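Section 4: Getting Your Kart Ready for Its First Shakedown

Welcome back! If you have worked through Section 3, your Jonono club kart is on its stand, the seat is bolted in and you are probably itching to hear the engine. We know the feeling, and we would still ask you to give this section a slow evening before you load the trailer. A first shakedown is a short, gentle outing to find out what is loose, what rubs and what leaks, and it goes much better when the small jobs are done at home.

Before you begin

Keep the engine off and the chain guard in place unless a step asks you to remove it. Have a tire gauge, a steel rule, a marker pen and the card from the back of this guide within reach. Let the tires sit indoors overnight so that all four are at the same temperature when you check them.

CAUTION: Never work under a kart held up only by a jack or by a willing friend.

4.1 Tires and wheels

1. Set all four tires to the cold pressure printed on your card. Go around twice, as the first reading is often a little off.
2. Spin each front wheel by hand and listen. A soft, even hiss is fine. A click or a grinding sound means the bearing needs another look (see Section 2).
3. Tighten the wheel nuts crosswise, then draw a short line with the marker across each nut and onto the hub. If a line has moved after your first laps, you will spot it right away.

4.2 Steering and pedals

4. Turn the wheel fully left, then fully right. Nothing should touch the brake line or the fuel hose at either end.
5. Sit in the seat with your racing shoes on and press the brake. You want to reach full pressure with your knee still slightly bent. Taller drivers should move the pedal to the forward hole, and it is worth trying this even if you think you are average – most of us misjudge it.
6. Press the throttle and let it snap back. It must return on its own every single time. If it hangs, do not run the kart.

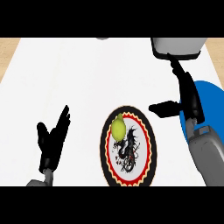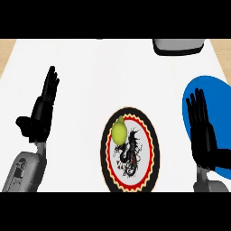 White table with decorative plate, two views.

4.3 Chain and brake

7. Push down on the middle of the lower chain run with one finger. It should move freely but not flop about. Turn the axle and try again in several spots, because chains do not wear evenly.
8. Check that the brake disc runs clear of the pads when the pedal is up. Pump the pedal 20 times and look along the line for damp patches.

NOTE: Owners with the older Stositz axle should use the spacer in bag 5. Martti Karppinen, who wrote the first edition of this guide, left it out on his own kart and spent most of a March afternoon looking for a rattle.

4.4 Your first laps

9. Warm the engine for as long as your engine booklet asks, then go out for five easy laps at half throttle. Leave the racing line to faster karts and raise a hand before you come in.
10. Back in the paddock, switch off, let everything cool and check each marker line from step 3.
11. Write down the pressures while they are still fresh in your mind, along with the weather and anything that felt odd.

If all is well, go out again and build up speed a little at a time. For sprocket choices at the Hollbridge circuit, go on to Section 5.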